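Firncombe Singles Social Group: Minutes
23rd March
Posted by the minutes secretary
Print this page | E-mail this page

The Kondier app offered us a free trial, claiming 2,419 local matches. Members doubted it. Two had tried it and got the same few profiles every night, most of them in Olmont, 60 miles away. Trial declined.

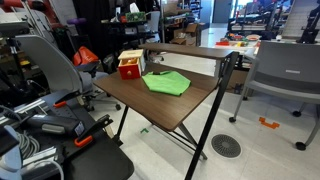

Speed dating in June was argued over again. The organizer wants question cards to get people talking. Several members felt that anyone who needs a card to ask about pets won't get far without one. Agreed to try it once, with the cards in a small red box with a yellow drawer, like the one on the brown desk. Fee not settled.

Motion to ban talk of exes: failed by 2 votes.

Recent items
Ekpo Café evening: was it worth it?
Writing a profile people believe
Minutes archive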